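June 4, 2019 | by the Najjar desk
We use cookies. OK

I met the woman behind Benero over coffee, and she'd quit her bank job in January. "I was paying for a life I only slept in," she told me. Same here, I said!

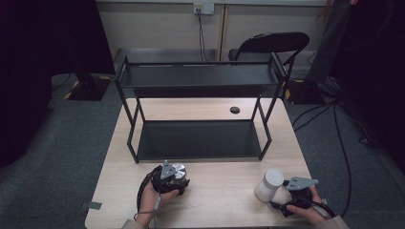 Spending less, working less

She cut two bills first – the car and the cable. "I missed them for two weeks."
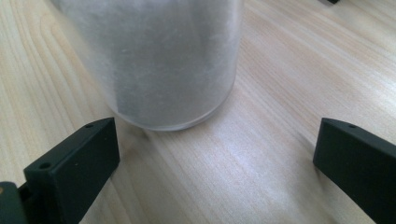
And then? "Then I started walking to Ploneveck to buy bread," she said, and ordered us another pot.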